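Product Review: Prilden Table Cover, Sage Green
Reviewed by the Te Moana Shared Workspace equipment desk
November 21, 2022

The Prilden cover is a large, pale green cloth sold by Grimden for use on work tables in shared rooms. Our office purchased two covers in February and has used them since that time on tables that serve for sorting, folding and general project work.

The cover is generous in size. It reaches well past the edges of our standard tables, and staff were able to put it in place without assistance. The color is restful under ceiling lights, and items in darker shades, such as blue cleaning cloths, are easy to find against it.

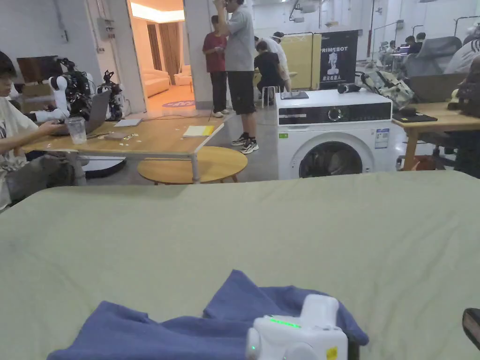
Creasing is the principal weakness. The fabric wrinkles readily when it is folded for storage, and the folds do not fall out on their own. Users who need a flat surface for writing or cutting should plan to iron it first. The Zedosier cover we owned previously held its shape better, although it was heavier and took longer to dry.

Laundering has been satisfactory. After 14 washes the hems remain intact – one corner shows slight fraying – and the color has not faded to a degree that staff would notice.

The cover is recommended for general use. Offices that require a smooth surface at all times should consider a stiffer material. Replacement covers may be requested through the equipment desk.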